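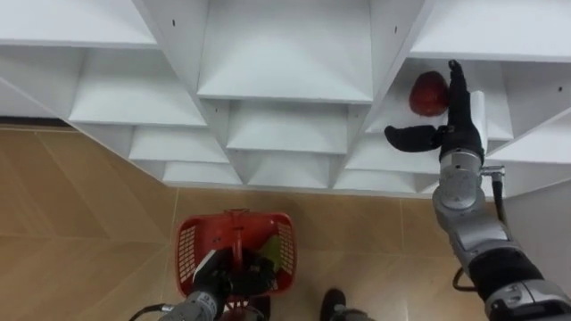 Figure 1. Shelf-to-basket task, seen from the head camera. The right hand is at the apple and the left hand is in the basket.

3.2 The shelf task and how we collected it

I should say up front that our club, Zikitby, started out wanting to do something much fancier than groceries. We had a whole plan for folding towels (I still have the drawings!), and it fell apart within 2 weeks when we saw how long one towel took us. So we went with a store run: find the item on the shelf, get a hand around it, put it in the basket. Simple to say, and wow, did it keep us busy. The apple in Figure 1 is a good case of why. It sits toward the left side of its compartment, the hand comes up on the right of it with the fingers pressed together and the thumb sticking out underneath, and there's a little upright panel directly behind the fingers. I love this pose and I also dread it. If the operator swings in too wide, the knuckles meet the panel, and if they come in too low, the thumb nudges the fruit and off it goes.

We recorded 1,069 episodes between the end of spring classes and August, all of them driven by club members. New drivers got 2 practice sessions before we kept anything they recorded, and I'd push for more next time, because you can really see people relax somewhere in the middle of their third one. We threw out any episode where an item hit the floor. We kept the ones where the first grasp missed and the driver tried again, which started a pretty long argument in our group chat. I was on the "keep them" side, and Section 4 has the numbers for both versions so you can pick your own team.

Labels were done in Lomorow, the annotation tool that last year's class wrote, with one tag for reach, one for grasp and one for release. The line between reach and grasp is fuzzy! We ended up calling it a grasp from the moment the thumb starts to close, even if the fingers haven't moved yet, and we went back and relabeled the early episodes to match.

For training we used the Zistetti policy code with almost everything left alone, except that we ran it for 4,000 steps on each item type before mixing them. I'd like to tell you we tuned that number carefully. It was what fit in our overnight slot on the lab machine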